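The honeymoon that never was

Ívar Hauksdóttir promised a quick start. Two months on, the start is all anyone has seen.
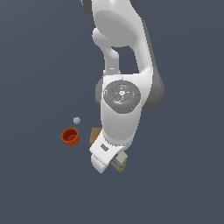 The trouble with governing by countdown clock is that the clock keeps going. When Ívar Hauksdóttir took office in September, her team put out a list of things that would be done "within weeks". There were 15 of them. By my reading three have happened, and one of those was renaming a department.

Her supporters say this is unfair. New leaders always need time, the last lot left a mess, and the budget was worse than they had been told. I have heard that last line from every incoming government I have covered, and I no longer write it down. The books were public. Her own finance spokesman spent most of the campaign waving them about in the chamber.

Take the Kanow bus plan, which was supposed to be the easy win. The party had fought on it for two elections. Fares would be cut across the district, evening services would come back, and the money would be found from "efficiencies". When ministers finally published the details last week, the fare cut had turned into a review of fares, and the evening services had become a trial on two routes. The efficiencies were still there. They were still not listed.

I went to the public meeting in Kanow town hall, where a junior minister took questions for the best part of an hour. He was polite and he knew his brief. He also managed to use the word "ambition" in reply to a man who wanted to know how his daughter was meant to get home from her shift at the hospital. The man asked again. He got the word again.

Then there is the polling, which the prime minister's office says it does not look at and then briefs reporters on by lunchtime. Her approval has dropped by some five points since the summer. That isn't a collapse. Governments have come back from far worse, and anyone writing her off before Christmas is mostly trying to get booked on a panel show. What should worry her is where the drop is coming from. It is in Fekar and the towns along the coast, the places that switched to her late and without much love, and which were told they would notice the difference.

Mahtab Jalali leads the opposition, and she has had a good month largely by saying very little. Her speech in Brerkutano was written up as a triumph. I read the whole text twice and could find no policy in it beyond a pledge to "listen again" to rural voters, who may wonder when the first listening took place. Her party ran transport for years. The evening buses that Hauksdóttir has failed to bring back were cut on Jalali's watch, and she has yet to say whether she would cut them again.

So voters are being offered a government that announces things and an opposition that winces at them. Neither side seems keen to talk about money, although money is the whole argument. A fare cut costs what it costs. You can raise the property levy to pay for it, or take it from roads, or borrow. Any of those could be defended in public by a politician with a bit of nerve.

The by-election in Ghaffari will be treated as a verdict on all this. I would be careful. Turnout will be poor, the sitting member resigned over his expenses, and the local row about the quarry has more to do with how people vote there than anything said in the capital. If the government holds the seat, we will be told that the public is patient. If it loses, there will be talk of a reset, and probably a new list.

I asked the prime minister's office for the current state of the first one. A spokesman said that most items were "under way" and that the wording had always been meant as a guide to direction. I asked which items were not under way. He said he would come back to me - that was on Thursday, and as of this morning he hasn't.

2023-11-27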